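Workshop notebook, January, started 7:40 a.m.

Back on the Brumdale bench today, the one for the mudroom with the lift-up seat. Glue came out of the clamps clean and the carcass is square! I checked the diagonals twice because I didn't believe it the first time. Outside width is 900 mm, depth 392, and the seat height is still to be settled. Manon MacLeod wants it low enough for the kids to get their boots on by themselves, Glykeria wants it the same height as the windowsill trim. I'm with Manon, but I'll mock up both with scrap before cutting the legs.

Finish tests. Five swatches on ash offcuts, all sanded to 180:
- plain hardwax oil, one coat: a bit yellow, nice on the end grain
- same, two coats: too shiny for that room
- white-tinted oil: my favorite by a mile, keeps the ash looking fresh off the plane
- Maken gray wash under clear: blotchy where I'd left glue, my own fault
- soap finish: gorgeous to touch, but I worry about wet mittens

Lejla came by and went straight for the white-tinted one too, so that settles it unless the client hates it. Redo the gray wash on a clean piece anyway, I'd love to have it for the Hemgate shelves.

Hinges: the soft-close pair Iason ordered needs 35 mm of solid wood behind the plate and our back rail is thinner than that. Glued a block on each side (grain running the same way as the rail, Dae-han, before you ask). Tried the lid with a bag of sand sitting on the front edge and it still came down slow and quiet. So satisfying. I must have done it a dozen times.

Inside of the bench: one divider, off center, leaving a 600 mm bay for loose baskets and a narrow slot for umbrellas.

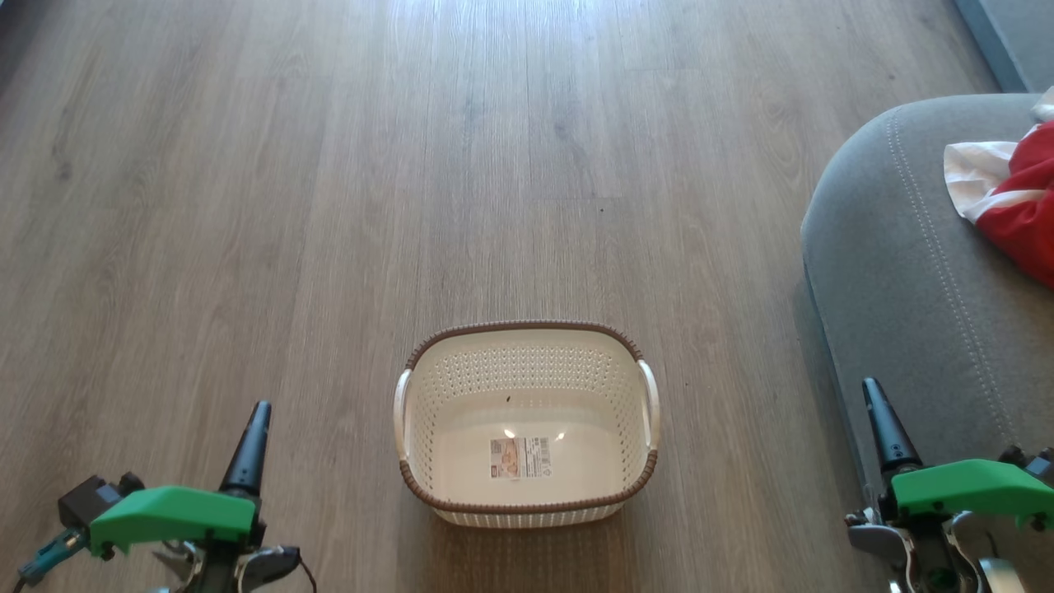 I'm also keen to cut a row of finger holes in the back panel so the bay can breathe, with the edges rounded over by hand. Drew three spacings on the template and the widest looks best, a lot calmer next to the plain front.

Cushion fabric: Konstantinidis sent the samples and the rust-colored wool is a beauty. It's thick though, so piping may be a fight. Ask Lejla if her machine will take four layers at the corners.

Still to do: leg mock-ups, second gray wash swatch, order felt pads, find the small roundover bit (Iason had it last?).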